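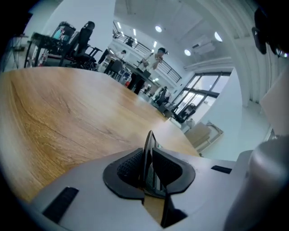

My first month at Zurnach, I ate lunch at my desk with my coat on, like a person waiting for a bus. I'd been hired to answer complaint letters about luggage, and I was good at it, and I had decided that being good at it was plenty. Then they moved us upstairs to the big white room with the high ceiling, and the big white room came with the table. It was wood, a warm honey-brown color, with wavy grain running all through it and a rounded edge where you'd expect a corner. You could stand at the far end of it in your white shirt, holding some little thing up near your face, and a person at my end would have no idea what you had there. I mention this because that's how the whole business with the button started.

The table had come from Vonudgate, the old ferry office, when the ferry stopped running. That was the story, anyway. My boss said the company paid 435 for it and then paid nearly that again to get it up the stairs, and for a week you couldn't walk past her without hearing about those stairs. We were told not to put hot cups on it. Everybody put hot cups on it.

So, the button. I came back from the restroom one afternoon in January and there was a button sitting on the wood, right where I always put my elbow. Brown, 4 holes, a bit of thread still in it. I asked if it was anyone's. People checked their cuffs (you've never seen so many grown-ups look down their own shirts at once) and no, it wasn't. I put it in my pencil cup and forgot it.

The next morning there was a key in the same spot. A tiny one, the kind that opens a diary or a cash box. The day after that it was a ferry token with the Vonudgate tower on one side and a hole punched through the other, and that's when I started getting to work early.

I want to be clear that I am not a spooky person! My aunt was spooky enough for all of us. She read coffee grounds, she talked to her refrigerator, and she once held up an entire wedding because of a pigeon. I sell no candles. But I got in at seven the next day, before the heat came on, and I sat down across from that spot with my coat buttoned to the chin and I watched it. I watched it the way you watch a pot. I looked away for one second, when the radiator banged, and when I looked back there was a thimble.

You'd think I'd scream. What I did was say "thank you," out loud, in the voice I use for waiters.

After that I kept everything in a cookie tin, the blue Tredano kind with the ship on the lid. By the end of winter I had a comb with 2 teeth missing, half a pair of dice, a man's collar stud, and a child's tooth that I really did not care for. I didn't tell anyone. I started saying good morning to the table when I came in, quietly, and then not so quietly, and the woman who sat nearest the window thought I was talking to her. She started saying good morning back. Then she asked if I wanted to get lunch. We went to the Beneš bakery, where they do the potato thing in the paper cone, and I took my coat off, and we were 40 minutes late getting back.

It was on that walk that I told her. I hadn't planned to. I told her about the button and the key and the tooth, all of it, and she didn't laugh. She said her grandmother used to take that ferry every day to clean houses, and that people were always leaving things on the counter at the office there, because they set down whatever was in their hands to dig out the fare. Everybody meant to come back for it. She asked if there was a glove.

There wasn't a glove. I said so, and she said oh well, and we talked about her landlord the rest of the way.

I've been getting in at seven again. I bring two coffees now, and I put them down on napkins, and she takes the chair beside mine with her hair still wet from the shower. We've had a marble and a fishhook. We've had a ticket stub so soft you can't read it. Yesterday it was wool, just a little gray thread of it, curled up on the wood, and when she pulled on it there was more.

Posted in January by the author of this page

Print this story | E-mail this story

Contact | Copyright, all rights reserved | Back to top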